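Altmont Residence Begins Bedside Cabinet Renewal

Altmont, March – The Altmont student residence has opened a program to inspect and refresh the gray cabinets in its furnished rooms. The work covers 119 units and is being carried out with the furniture firm Benden. Each cabinet is checked for drawer travel, surface wear and stability on the terrazzo floors.

Scuffing on the drawer fronts is the most common finding so far. The glossy tops have generally held up better than the panels below them.

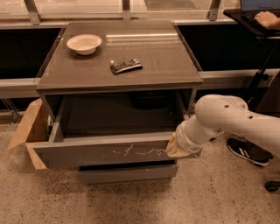

Fadwa Zerouali remarked that a drawer that opens all the way matters more to her than a few scratches, and that she would gladly keep an older cabinet if it ran smoothly.

The residence office has taken a similar view. Marks that do not affect use will be cleaned and left in place, while damaged runners will be replaced. Small items such as a bowl may stay on top during the visit, but residents are asked to clear their drawers the evening before.
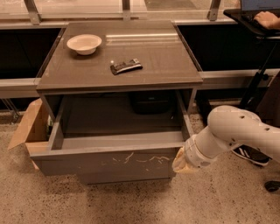 Cabinets that fail the check will be moved to the Pukness storeroom and repaired there. The office expects to send 21 units in the first round – 16 for new runners and the others for work on the side panels. Replacement cabinets will be provided on the same day.

Reda Kabbaj, head of housing services, approved the schedule last month. Visits begin at 9 a.m. and take 20 minutes per room.
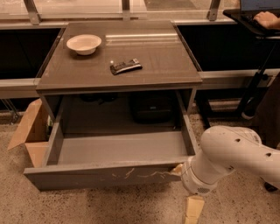
Will residents be charged for scratches that were there before they moved in?

Existing marks are listed on the room record and carry no charge. Residents who have not received a copy of the record may request one at the front desk.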